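Gurnalik Home & Table Forum > Craft and Work Surfaces > Kraft paper + blue tape grid on a big table, worth it?

plorkuleo
Posts: 330
Friday, 7:12 pm

ok so finished covering the big table. brown kraft paper, then painters tape in a grid over the top. Wanted squares for sorting stuff out before it goes in bowls and baskets, and the bare top was getting wrecked. Took most of the evening. Squares are not perfect, dont start.

Questions. Does the tape need to go all the way edge to edge or can I stop short? And does the wicker drag on it? Mine sits right on a tape line.
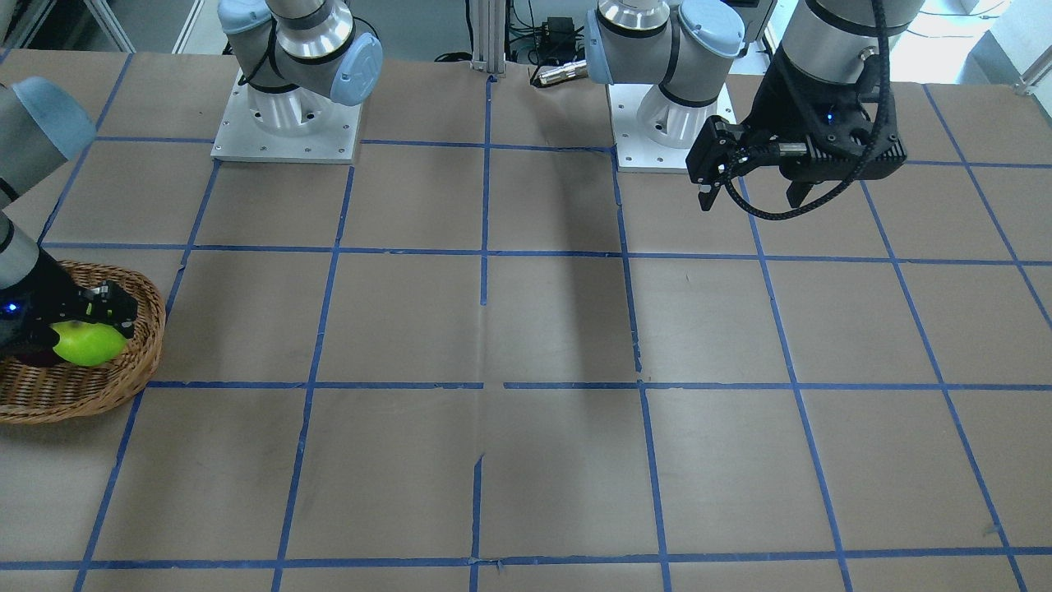

Table with the paper down. Fruit basket on the left, over the tape.

Paper is off a roll from Plemuvley, the plain brown. Tape is whatever was in the drawer.

Rind
Posts: 1,416
Friday, 7:30 pm

Looks good. Is that a lime or a lemon, very green if lemon

Tape is fine short imo. Its a guide not a fence. I stop mine 40 mm from the edge so theres nothing to pick at with a sleeve.

Wicker will drag if you slide it. Lift it.

plorkuleo
Posts: 330
Friday, 7:34 pm

lime. bag said lime anyway

lifting, ok. I'm a slider. will try

oldcutlerydrawer
Posts: 1,222
Friday, 7:51 pm

Going to disagree with Rind. Run it edge to edge and fold it under. Loose ends in the middle of a table are where it starts to lift, then you get crumbs stuck to the glue side and the whole thing looks grubby in a week. Did it the short way once, had it all up again by the weekend.

Also why paper at all? Tape straight on the table. Painters tape comes off clean. Paper tears the second you need to move a strip.

Rind
Posts: 1,416
Friday, 7:58 pm

comes off clean if you get it off soon. Leave it till December and see how clean. Paper is the whole point, you bin the lot and start over

oldcutlerydrawer
Posts: 1,222
Friday, 8:03 pm

Mine was down two months and peeled fine. Depends on the finish I guess. Oiled top, forget it.

mugtree_south
Posts: 40
Friday, 8:20 pm

can we see the tape closer up? hard to say if its lifting from that far back. also what size squares did you go for

plorkuleo
Posts: 330
Friday, 8:41 pm

squares are one dinner plate each, i literally drew around nothing, just put a plate down and eyeballed it. closer one for mugtree
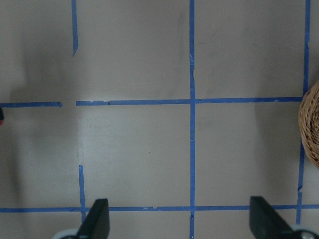 My joins are the bit I'm least happy with. Ran out of patience halfway and used up short ends instead of cutting new lengths. So theres a proper gap between two of the sideways strips, one up top just stops in a point before it gets to the line, and the long one has creases in it. The strip near the bottom is scuffed too, little pale flecks. Do I redo it or leave it?

mugtree_south
Posts: 40
Friday, 8:49 pm

leave it!! you know which square is which, gap or no gap. mine has a whole line missing where I gave up and I still put the onions in the right spot

oldcutlerydrawer
Posts: 1,222
Friday, 8:57 pm

Redo the one that ends in a point, at least. Rest I could live with. Creases come from pulling it tight as you lay it, press down in short bits and dont stretch. Scuffs are just scuffs.

Rind
Posts: 1,416
Friday, 9:05 pm

agree on the stretching. Stick one end, unroll low to the table, smooth with the side of your hand. An old bank card works too.

For the gap just lay a short piece over both ends, overlap a bit. 2 min job. Would not pull anything up, youll take the top layer of the paper with it.

plorkuleo
Posts: 330
Friday, 9:11 pm

ok patch over the gap, extend the pointy one, leave the rest. can live with that

still no answer on the basket tho. Felt pads under wicker, anyone? or does it just fall off

mugtree_south
Posts: 40
Friday, 9:16 pm

pads fell off mine in days. nothing flat to stick to. i put a cork mat under, bit bigger than the basket. takes up a square but whatever

oldcutlerydrawer
Posts: 1,222
Friday, 9:22 pm

Cork mat, yes. Or sew felt on with a big needle if you can be botherd. A few stitches through the weave.

plorkuleo
Posts: 330
Friday, 9:25 pm

not sewing a basket lol. cork mat it is, will look tomorow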